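Chapter 7
Learning from a Working Demonstration

Opening Case: An Afternoon at Plokora

On 5/14/21, a group of 23 students in the industrial technology program at Mestorgate traveled to the Plokora training hall to see how robots are taught to handle soft goods. The visit was arranged by their instructor, Shiela Magbanua, who had asked that the class be shown ordinary work and not a prepared performance. Her request was granted. The students arrived after lunch, signed the visitor register, and were taken directly to the floor.

Their host was Müzeyyen Sarıgül, the supervisor of the hall. She began with a short talk on cloth. A metal bracket, she explained, has the same shape each time it is picked up. A towel does not. It sags, twists, and folds over on itself, and a machine that has learned one position of the towel may fail completely at the next. For this reason the hall collects many examples of the same task done by human hands. The project then under way, known as Drivia, called for 3,415 recorded examples, of which 400 had been completed by the date of the visit.

The recordings are made with handheld grippers. An operator holds one in each hand and performs the task by opening and closing the jaws, so that the motion is limited to what a robot with similar jaws could do. Students who tried the grippers found that simple actions became slow. Several could not pick up the corner of a napkin on the first attempt. Ms. Sarıgül remarked that new operators usually need a week of practice before their recordings are kept.

Between sessions the grippers are set down on the work surface, and each one in use carries a number that is entered in the session log.

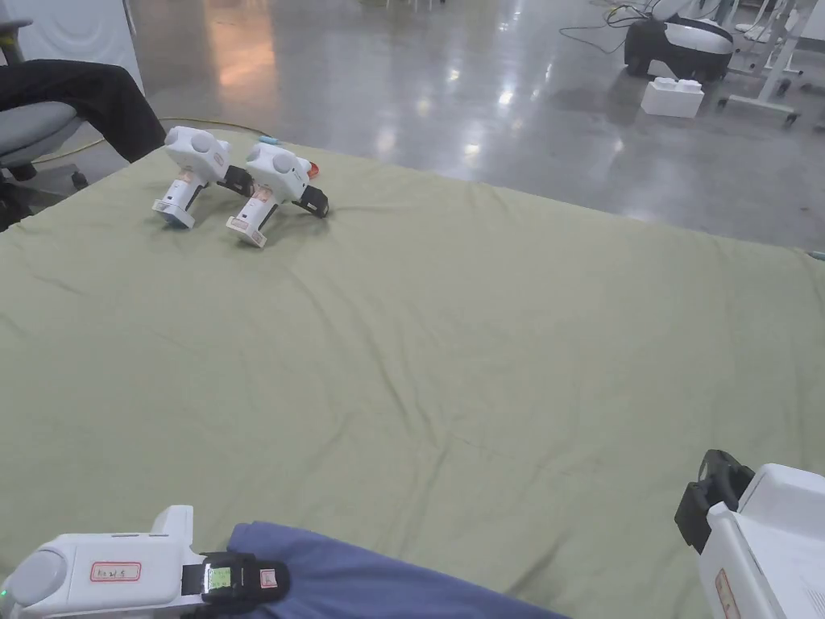

The log itself drew more questions than the equipment did. One student asked why an operator would write down a failed attempt. Ms. Sarıgül answered that a failed attempt, if it is marked as such, can still be useful, while an unmarked one may teach the machine a bad habit. She then opened the log for the previous January and showed the class 110 entries that had been set aside after review. Most had been rejected for small matters: a late start, a missing gripper number, a cloth left over from the task before.

Ms. Magbanua later asked her students to write a one-page account of the visit. Many wrote first about the robots. In the discussion that followed, she directed their attention to the people — the operators, the reviewers, and the person who keeps the log — and asked what would happen to the project if any one of them did the job poorly.

This chapter takes up that question. It considers how a demonstration should be planned, what an observer should record, and how the information gathered on a site visit may be compared with a firm's written procedures. Readers should keep the Plokora case in mind, as it will be used again in Sections 7.2 and 7.4.

Related Readings
The Cordeiro Packing Line: A Case in Two Parts
Preparing a Class for a Site Visit
Keeping a Session Log
Open Days and Public Safety
Review: Chapter 6, Hand Tools and Machine Tools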